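Progress report to the Brannigan Fund
Equipment planning, second half
Prepared by Jalen Iwasaki, Gikley project, for the November meeting

1. Where we are

The grant was made so we could work out what to buy before buying it. The question was whether the Grasness packing shed should put its capital money into a fixed sorting arm, a pair of smaller arms on benches, or hand-held grippers used to record people doing the work first, with the arms to follow in a later year. We said in the application that we would come back with a costed plan and a recommendation. The plan is attached as Schedule A and the recommendation is in section 4.

Most of this half went into the hand-held option. We had the least information on it and it is the cheapest to try. Two sets of grippers were hired for the trial period. Both are the two-finger type with ribbed soft pads and a wide-angle camera looking down at the fingers. Nothing has been bought yet apart from spare pads, cables and storage.

The trial work is done on ordinary tables with ordinary fruit. Citrus was chosen because it makes up the largest share of what Grasness packs by the tray, and the small fruit is where the shed loses the most time.

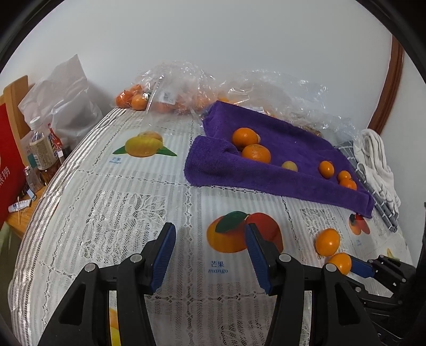
Our first budget allowed for one gripper per table. We have changed that to two. Several of the jobs on the shed's list need one hand to steady a bag or a tray while the other picks, and a plan costed on single grippers would have come up short at the first of them. The change adds to the hire line this half and to the purchase line next year, and both are shown in Schedule A with the old figure beside the new one.

2. Work completed

We set a target of 1,000 usable recordings and finished with 1,124. A further 183 were rejected, mostly for lost tracking or a full memory card. The rejects are kept on a separate drive in case they are any use later.

The task list was agreed with the shed supervisor in the first month. It covers single pieces of fruit on a flat surface, fruit resting on a soft cloth, mixed sizes, and fruit beside crinkled or clear plastic. The last group is the slowest to record. Operators need more practice with it, and we have allowed extra paid hours for it in the next period.

Maintenance has been light. The finger pads wear at the leading ridges and we are replacing them as a set when either one shows it. Juvon supplied the replacements and quoted a lower price per set for an order of 200. We don't need that many this year. I have costed the smaller quantity in Schedule A and put the Juvon quote in the appendix so the two can be compared.

3. Spending against budget

Hire of grippers came in under budget, even with the second unit per table, as the supplier dropped the weekly rate after the first month. Wages are over budget. The overrun comes to 121 paid hours and nearly all of it is training time we hadn't allowed for. New operators take longer than we planned to get a steady rhythm, and sending them home early on the first couple of shifts turned out to be a false economy.

Fruit is a small line but it does need its own line. We had put it under consumables with the tape and batteries, and it was hard to track. Bruised fruit goes to compost and sound fruit is replaced when the skin softens, as the soft fruit handles differently from what comes through the shed.

Storage is the other item I would flag. Footage from two cameras per table fills drives faster than the application assumed. We bought two extra drives from contingency. If the next stage goes ahead, storage should be budgeted per table -- not as a single amount for the project.

4. Recommendation for next year

I recommend the fund support the purchase of four hand-held grippers, enough for two tables, and put off the decision on arms until the end of next season. The fixed arm is still the best fit for a shed that packs one line all day. Grasness doesn't, and the floor would need work before an arm could be bolted down. The bench arms are closer to what the shed needs, but neither quote we hold includes installation or guarding, and I am not comfortable putting a total in front of you without those.

Buying will cost less than hiring if the grippers are used for more than one season. The comparison is on the second page of Schedule A, with pads, cables and a service allowance included on both sides. I have assumed no resale value.

A draft of this section went to the shed and to the fund's office for comment. The one point of real disagreement was over timing.

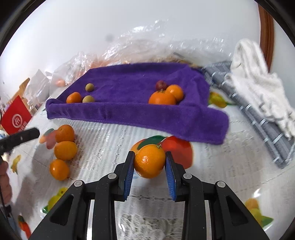 Grasness shed office: We're happy with the four grippers and the two tables. We would ask that the bench arm quotes be kept moving in the meantime. Both suppliers gave us long delivery times, and if nothing is ordered until the end of the season we could miss the one after it as well. Could a deposit be held in the budget, even a small one, so we keep our place in the queue?

I have looked at this and think it is a fair request. A refundable deposit has been added to Schedule A as an optional line. It isn't included in the total, and the fund can approve the rest of the plan without it.

5. Next steps

Return or extend the hired units, depending on your decision. The hire agreement allows a one-month extension at the current rate.

Get revised bench arm quotes with installation and guarding itemised.

Confirm the pad order with Juvon before the quoted price lapses.

Move the recordings to the new drives and label them by task, with a second copy held at the Gikley office.

Schedule A, the Juvon quote and the hire agreement are attached. Questions on the figures can come to me directly.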